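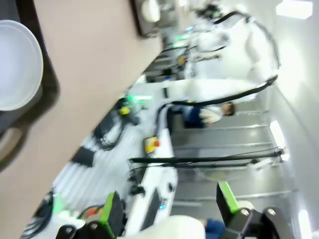 # Plate Handling with a Wrist Camera: Project Report

Veikko Miettinen and Shu-fen Kao, 15th April

Our project for the robotics course was to have an arm pick up a round plate from a tray and set it on a rack. We called the program Kokkonen. It uses only the camera at the wrist, with no fixed camera over the table.

## What we recorded

We guided the arm by hand for the first part of the term and saved 348 runs. Each run starts with the plate on the tray and ends when the fingers let go. Shu-fen wrote the recording script. Veikko did most of the labeling and set the travel limits for the gripper.

We threw out 70 runs. Most had a late start signal, so the first part of the motion was missing. A few were ours to blame: we moved the tray while the script was running.

## Blur

The wrist turns fast between the tray and the rack, and the images from that stretch are smeared. Our first version tried to find the plate in every image and often lost the rim during the turn. We added a simple sharpness check. If an image scores too low, the program skips it and keeps the last good plate position.

We picked the cutoff by going through 3,000 images and marking them usable or not. This took longer than writing the check. We disagreed on a lot of the borderline ones, and in the end Shu-fen's marks were used for all of them.

## Gripping

A flat plate is hard to get under. Coming straight down, the fingers pushed it along the tray. We changed the approach to come in from the side, with one finger low and the other above the rim. The low finger still catches on the tray if the height is set wrong, so we check the height before each session.

## Test results

In the last test the arm failed on 13 tries. Nine of these were slips at the rim and four were stops caused by the travel limits. We have not fixed the slips.

## Left to do

- Try softer finger pads
- Slow down the wrist turn and compare
- Clean up the labels before the May demo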